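Rules for two-handed cloth tasks: how strict is your written standard?
Posted by Yatziri Orozco, September 28, 2022

yorozco
We are rewriting our house rules for recording cloth work with hand-held grippers and I'd like to hear what others do. At the moment the sheet has 19 rules and people only follow the ones they remember. The one causing the most trouble is rule 4, which says both grippers must be closed on the cloth before either of them lifts. Our Jistham site sticks to it. The Tolutach site says it makes people move in a stiff way and wants it dropped.

benchrat
We had the same rule and kept it. If one side lifts early the cloth swings, and you get a lot of takes where the second grip is a lucky catch. I would also write down where the grip goes. Ours says a corner or a hem, never the middle of a panel, unless the task sheet asks for it.

Marlow_K
I disagree with the last part. People grab bedding and clothes by whatever is nearest. If you only allow corners, you end up with a machine that can't start when the corner is tucked under. We allow a gathered grip anywhere as long as the fingers are fully closed and the cloth isn't wrapped round a joint.
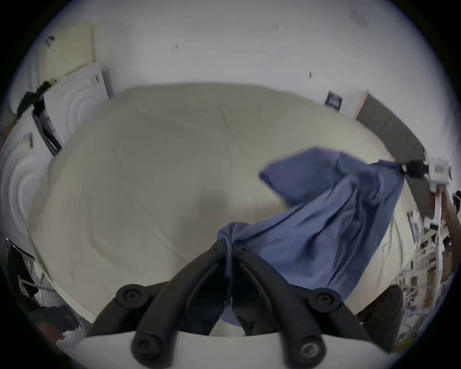
What should the rule say about a grip that slips halfway through?

It should say to stop, put the cloth down, mark the take as a slip and start a new one.

benchrat
Agreed on slips, but keep the marked takes. We threw ours out for months and then had nothing to check the fault handling against. Out of 2074 takes in May we marked 161 as slips, and those turned out to be the ones people asked for most.

yorozco
Useful, thank you. Marlow_K, how do you word "fully closed"? Ours says "firm" and every operator reads that differently.

Marlow_K
"Fingers stopped moving and cloth held when pulled lightly." Not elegant, but two people checking the same take will usually agree. Loose strands and drawstrings get their own line in ours: they can hang free, but they mustn't be the only thing held.

tin_lid
I'd question having a single standard for all cloth. A pillowcase and a double sheet don't behave the same way. At Esquivel we split the rules into small, medium and large items, and rule 4 only applies to large. Small items can be lifted with one hand first.

benchrat
Three sets of rules is three things to get wrong. We tried it and the operators mixed them up within a fortnight.

tin_lid
Ours didn't, but we print the size on the task sheet so they don't have to judge it. I can see it failing if they do.

yorozco
I think I could sell that to Tolutach. Keep rule 4 for large items, relax it for small, size printed at the top. Does anyone put the room in their rules as well? I mean furniture, things on the floor, what's on the walls.

Marlow_K
Only for safety. Clear floor where the operator stands, nothing trailing underfoot. We don't tidy the background. Jomell asked us to once and we refused, as the machine will have to work in ordinary rooms.

benchrat
I go the other way and clear the area right round the bed. Sleeves and cloth both catch on things. The rest of the room I leave alone.

yorozco
I've put "standing area clear, rest as found" in the draft. We have some 2721 older takes made under the old wording and I don't plan to redo them, just label them with the version number. I'll post the new sheet when both sites have signed it.

tin_lid
Put the version number on the task sheet too. It saves arguing later about which rules a take was made under.

Last updated by yorozco: size groups added, rule 4 reworded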